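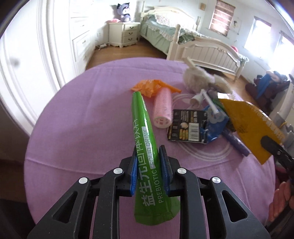

Fig. 4. A stick packet held between the blue pads, one on each edge.

4. Your first practice grabs

OK, the grippers are charged and paired, so now comes the fun part! I wrote this section of the Ranon hand gripper guide after a lot of evenings at my own table, and Erick Kombo at Galano went through it and fixed my step order (twice).

Start with light stuff. Snack packets are my favorite because they're cheap, they crinkle, and every one of them behaves a little differently.

1. Put a plain cloth on a table you can walk around. A round one is great if you have it.

2. Dump your items in a loose pile in the middle. Don't line them up — you want some overlap.

3. Hold one gripper in each hand and squeeze both all the way shut, then let go. Do this 10 times. The app should show a green bar on each side.

4. Pick a narrow packet and come at it from above with the jaws open. Close slowly until both pads touch its edges, then stop squeezing.

5. Lift it clear of the pile, hold for 2 seconds, and set it down on an open bit of cloth.

6. Now do the same with your other hand. It'll feel clumsy (mine still does).

Note: If the packet leans a little in the jaws, leave it alone. I used to fuss with every lean and it just made my sessions longer.

Caution: Keep your fingers behind the jaws, and don't practice on anything with a blade, a needle or a loose battery.

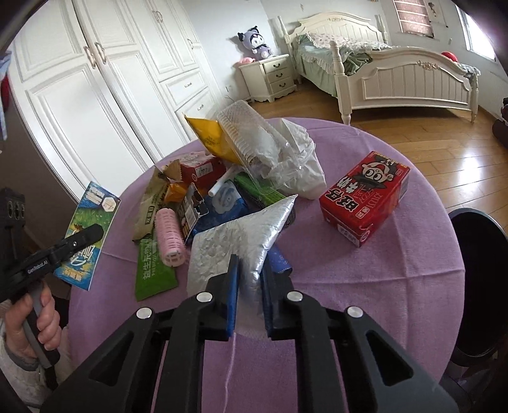
Fig. 5. Jaws lined up with the edge of a foil pouch.

4.1 Foil and other slippery things

Foil pouches are harder. Go for an edge or a corner, never the puffy middle, and bring the jaws in nearly level with the table.

1. Open the jaws wide and slide them over the edge.
2. Close until the foil starts to crease.
3. Lift a tiny bit, check your hold, then go up the rest of the way.

Note: Look for threads and lint near the pads before each round and pull off anything you find. Wipe the pads with a dry cloth when you're done for the day.

The pads are good for nearly 2,000 grabs. After that, order the Eltia replacement set and go to section 7 for how to swap them.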